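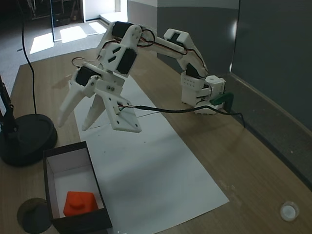

A robotic arm built from white 3D-printed parts, mounted on a wooden tabletop.

The Flarnau town administration will require organizers of public demonstrations to give notice five days in advance under rules that take effect in February, the official responsible for public assemblies said in an interview on Wednesday, December 29, 2021.

The official, who spoke on behalf of the administration and asked to be identified by office only, described the rules as an effort to put existing practice in writing. Under the current system, organizers contact the police directly and the notice period varies from case to case.

"A group planning a march should know on the first day what is expected of it," the official said. "At present the answer depends on who picks up the telephone."

The notice requirement will apply to marches and to stationary gatherings on the four main streets leading to Lekex Square. Smaller gatherings in parks are exempt. A spontaneous assembly in response to a sudden event will also be permitted without notice, a provision added after residents objected to the first draft.

According to the official, the administration received 413 written comments during the consultation period. Most concerned the proposed separation of rival demonstrations, which would allow police to assign opposing groups to different sides of the square.

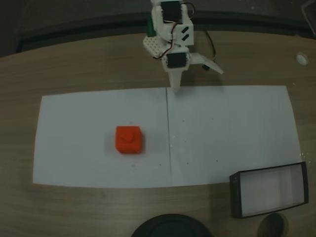 "We heard from people who believe that being seen and heard by the other side is the purpose of a demonstration," the official said. "We do not dispute that. The distance in the final text is shorter than the one we first proposed — and it may be waived when both organizers agree."

Asked whether the rules could be used to keep unpopular groups off the streets, the official replied that the content of a demonstration may not be considered at any stage. A refusal must be given in writing and may be appealed to the district court in Tsikata.

The Sorkar Residents' Association, which collected 3162 signatures against the first draft, has said it will continue to oppose the notice period. The official said the administration had met with the association and expected to do so again.

"They have a position and they are entitled to it," the official said. "The rules will be reviewed after one year, and their comments will be part of that review."

Notice forms will be available at the town hall and at police stations. There is no fee.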